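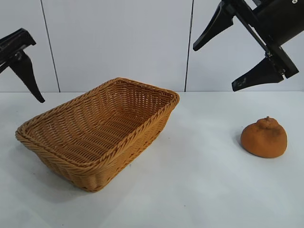

Can a school club teach a robot to tidy up?

The Nalar club at Plunness meets after lessons and has spent most of a year on one job: get two robot arms to put things in a basket. It is the sort of chore a toddler manages between tantrums, and I arrived in April wanting to know why it should take a room full of bright teenagers so long.

The task looks simple enough. A woven basket stands empty on a white table, with a small orange-brown thing, squat and round as a bun, beside it. Two black grippers wait above. One of the students steers the arms by hand while a computer records every move, and the software is then meant to work out the rest for itself.

By the club's own log, it has recorded 1,442 attempts. Of these, 768 were judged good enough to learn from. The others were thrown out for dropped objects, nudged baskets and, in one long bad patch, a loose cable.

The club hopes to enter the Disow Cup, where teams get 2 minutes to clear a table they have not seen before. That last part is what bothers me. Plain table, plain wall, same basket: a robot that does well with those may have learned very little about tidying. When I asked what happens if the basket is swapped for a cardboard box, there was some shuffling of feet. They had tried it once, and it went badly.

The entry fee is £220, paid by Mahlangu, a local parts supplier whose name is on the club's hoodies. Whether it buys an education or a day out is hard to say. The students can certainly explain why an attempt failed, and they argue about it well. I am less sure they will have a robot that tidies up by the summer.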